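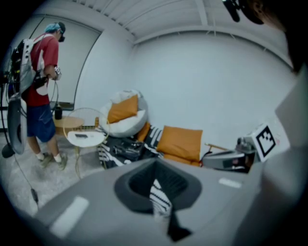 From: Amparo Mateos
To: Darnberg studio list
Subject: Re: seating corner, what stays and what goes

Hi all,

Answering Aurelio's message inline, and adding a couple of things at the end.

> The bean bag seat, the throw and the orange pillows all came out
> of the Feda order in July, so they belong to the room and not to
> any one of us. I'd like to leave them where they are along the
> back wall.

Fine with me. The white round one at the left end is comfortable enough as it is, but it does need topping up before winter. A 100 liter bag of filling should be more than enough, and what's left over can go in the storage unit. I would keep the orange square pillow on top of it, because people use it for their backs.

> Can everyone please take their clothes off the striped blanket.
> I went to shake it out and couldn't tell what was whose.

Yes, please. It's mostly dark stuff, so it all looks like one pile. If you left a jacket or a sweater there, pick it up this week. I'll bag what's left and put it on the shelf by the entrance with a note on it. The blanket can then go in the wash. The label says cold, gentle cycle, and I'd follow that, as the last black-and-white one we had came out gray.

> The two small round tables. I'd get rid of one.

I'd keep both. The one with the wooden top is steadier and can take a drink. The white one with the gold wire frame is lighter and moves around easily, so it's good for a phone or a set of keys but I wouldn't put a full mug on it. The feet on the wire one have started marking the concrete. Felt pads would fix that — I have a sheet of 20 at home and will bring it in.

> Onura has a bench for 162 that would fit the same wall. Bravo
> has one that is cheaper but I haven't seen it in person.

I measured for the Onura bench last night. It fits, but only if the soft seating goes, and I don't want to lose that. Low seating suits a small room and you can push it aside when you need the floor. I'd leave the money where it is. The room account stands at 1309 and we still have the paint to pay for.

Two other things.

Paint first. The white on the walls has scuffs at shoulder height. I have roughly half a can of the same white left from the hallway, and I can do the touch-ups one evening after 7 if someone helps me move the seating out and back.

Second, bottles. Please don't leave them on the tables overnight. Rinse them or take them home.

Aurelio, if you still want to see the Bravo bench, go ahead and look, but I wouldn't order anything until we've lived with the corner cleared for a few weeks.

Amparo

> Let me know by the end of the month and I'll put in the order
> or drop it.
>
> Aurelio Moya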